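Courses > Textile Care > Unit 4: Protective Netting

4.2 Knit garments and mesh bags

Cotton jersey pills through abrasion against zippers, hooks and coarse weaves. A fine mesh bag limits this contact while water and detergent pass through.

Preparation:

1. Lay the bag flat on a clear section of table and smooth out folds. Check the mesh for tears.
2. Keep the sorting basket beside the table. Take out one garment at a time. 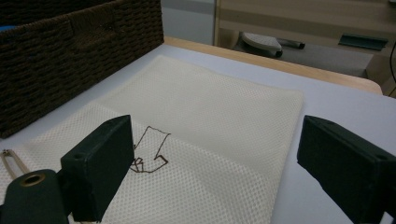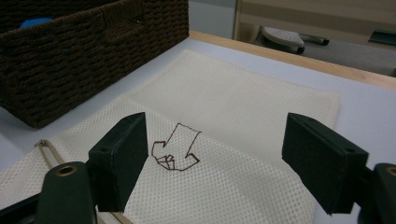 Mesh spread on the tabletop, both views.
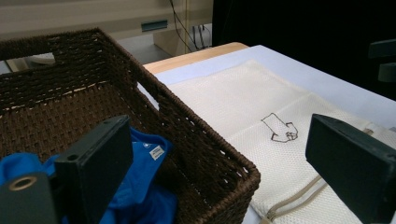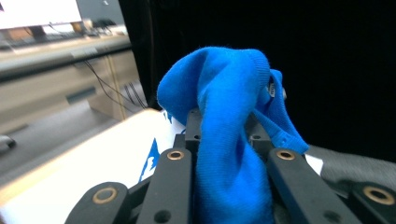
3. Read the care label. Fasten buttons and turn the garment inside out.
4. Fold loosely and place in the bag. Fill to half volume at most, then close the zipper.

4.3 Load limits

Limit each bag to 475 g dry weight. For the Tuesday lab, weigh one 100 g sample and one 200 g sample before bagging.

Comments

Is the 475 g limit for the Wundov bags too?

Yes, same limit for Wundov and Curnard.

Step 3 should mention ribbed collars. Mine stretched.

Related

4.1 Sorting by fiber
4.4 Drying flat
Lab sheet: Grillow drum settings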